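연구 노트 / 인문지리·사회조사 연구실
2018년 5월 24일
주제: 지역 귀속감 면접조사 2차 코딩 점검 및 부호표 개정

1. 개요

본 항목은 Drasodport 항만 배후 지역 주민을 대상으로 한 면접조사 자료의 2차 코딩 결과를 점검하고, 부호표 개정 사항을 기록한 것이다. 1차 코딩의 경과와 표본 구성은 앞선 항목에 기재되어 있으므로 여기서는 반복하지 않는다. 공동 연구 지역인 Clarnik의 자료는 전사 작업이 끝나지 않아 이번 점검에 포함하지 않았다.

점검 대상은 면접 녹취록 11건에서 추출한 발화 단위 437개이다. 발화 단위의 경계는 질문자의 발언이 개입하는 지점을 기준으로 나누었으며, 한 응답 안에서 화제가 뚜렷이 바뀌는 경우에는 별도 단위로 처리하였다. 두 명의 코더가 독립적으로 부호를 부여한 뒤 불일치 항목만 따로 모아 대조하였다.

2. 불일치 항목의 성격

불일치는 대체로 '지역'과 '국가'를 가리키는 표현이 한 문장 안에 겹쳐 나올 때 발생하였다. 응답자가 "우리 쪽 사람들"이라고 말할 때 그것이 동네를 뜻하는지, 항만 노동자 집단을 뜻하는지, 또는 언어 공동체를 뜻하는지를 발화 자체만으로 판정하기 어려운 경우가 많다. 1차 부호표는 이를 모두 '장소 귀속'으로 묶도록 되어 있었는데, 코더 A는 지침을 문자 그대로 적용하였고 코더 B는 전후 맥락을 참조하여 '직업 집단' 부호를 부여하였다. 어느 쪽도 지침 위반으로 볼 수 없으며, 지침의 서술이 불충분하였다고 판단한다.

두 번째 유형은 시점에 관한 것이다. 매립 이전의 해안선을 기억하는 고령 응답자들은 현재형과 과거형을 섞어 쓰는 경향이 있다. 이미 없어진 선착장을 두고 "거기 가면 다 만난다"고 말하는 식이다. 이를 회고로 볼 것인지 현재의 장소 인식으로 볼 것인지에 대해 코더 간 의견이 갈렸다. 녹음을 다시 들은 결과 어조만으로는 구분이 되지 않았으므로, 새 부호 '지속되는 과거'를 시험적으로 두기로 하였다.

세 번째 유형은 행정구역 명칭이다. 구역 통합 이후에도 옛 동명을 사용하는 응답자가 있으며, 같은 응답자가 우편 주소를 말할 때는 새 명칭을, 이웃을 말할 때는 옛 명칭을 쓰는 사례가 확인되었다. 1차 코딩에서는 명칭의 차이를 표기 문제로 보고 통일하였으나, 이 처리로 인해 분석상 의미 있는 차이가 지워졌다. 원문 표기를 복원한다.

3. 부호표 개정 사항

'장소 귀속'은 다음 3개 하위 부호로 분할한다.
가. 거주지 귀속: 현재 또는 과거의 주거 공간을 직접 지칭하는 경우
나. 작업장 귀속: 부두, 창고, 조선소 등 노동 공간을 매개로 하는 경우
다. 관계 귀속: 특정 장소를 언급하지만 실제로는 인적 관계를 말하는 경우

'국가'와 '민족' 부호는 당분간 통합하지 않는다. 면접 질문지에서 두 용어가 별도로 제시되었고, 응답자 다수가 이를 구분하여 답하였다. 시민적 귀속과 종족적 귀속의 이분법을 부호 단계에서 미리 적용하는 것은 삼가고, 해석 단계에서 검토한다.

복수 부호의 부여는 허용하되, 주 부호를 반드시 지정한다. 주 부호를 정하지 못한 단위는 보류함에 넣고 공동 회의에서 처리한다. 현재 보류 단위는 6개이며, 모두 녹취록 후반부의 자유 발언에 해당한다.

4. 전사 규칙에 관한 메모

침묵과 웃음의 표기가 전사자마다 다르다. 기존 Savchuk 규칙에서는 침묵을 길이와 관계없이 하나의 기호로 표기하는데, 귀속감에 관한 질문 직후의 침묵은 별도로 식별할 필요가 있다. 질문 직후의 침묵에 한하여 대괄호 안에 초 단위로 기재하고, 그 밖의 침묵은 기존 규칙을 유지한다. 방언 어휘는 표준어로 바꾸지 않으며, 풀이가 필요한 경우 각주로 단다.

면접 장소에 동석한 가족의 발언도 이번부터 전사에 포함한다. 다만 동석자의 동의서가 없는 경우에는 발언 내용을 적지 않고 개입이 있었다는 사실만 표시한다. 동의서 원본의 보관 위치는 Wulmont 서고로 변함이 없다.

5. 미결 사항

- 코더 간 일치도는 개정 부호표로 재코딩한 뒤에 산출한다. 1차 수치는 보고서에 인용하지 않는다.
- 매립 전후 지도를 면접 보조 자료로 제시한 경우와 제시하지 않은 경우를 구분하여 표시할 것. 지도를 본 응답자의 발화에서 지명이 더 자주 나오는지 확인이 필요하다.
- '관계 귀속' 부호의 예문이 부족하다. 재코딩 중 적합한 발화를 발견하면 부호표 부록에 추가할 것.
- Clarnik 자료는 전사가 완료되는 대로 동일한 부호표를 적용하되, 항만과 무관한 응답자가 포함되어 있으므로 '작업장 귀속'의 정의를 그대로 쓸 수 있는지 먼저 검토한다.
- 연구 윤리 서류의 연장 신청서는 5월 중 제출한다.
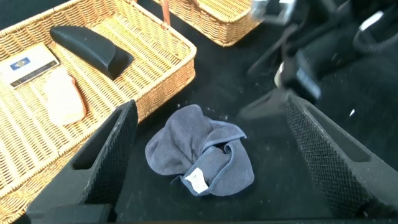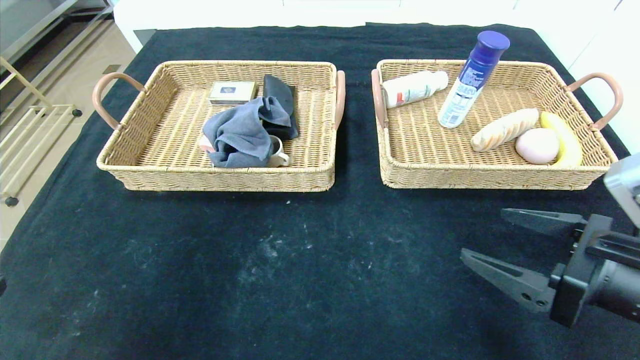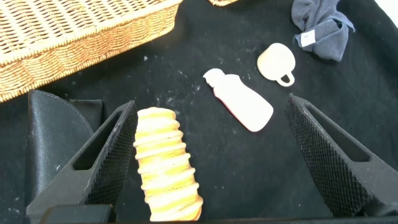 첫째 사진: 검은 탁자 위의 청회색 수건. 둘째 사진: 검은 천을 씌운 탁자와 바구니 두 개. 셋째 사진: 검은 천 위의 생활용품.

6. 다음 작업

개정 부호표를 공용 폴더에 올리고 이전 판은 삭제하지 않고 보존한다. 재코딩은 녹취록 번호의 역순으로 진행한다. 1차 코딩에서 앞 번호의 녹취록에 부호가 더 촘촘하게 부여된 경향이 있어 순서의 영향을 살펴보고자 한다. 보류 단위에 관한 논의 결과는 다음 항목에 이어서 기재한다.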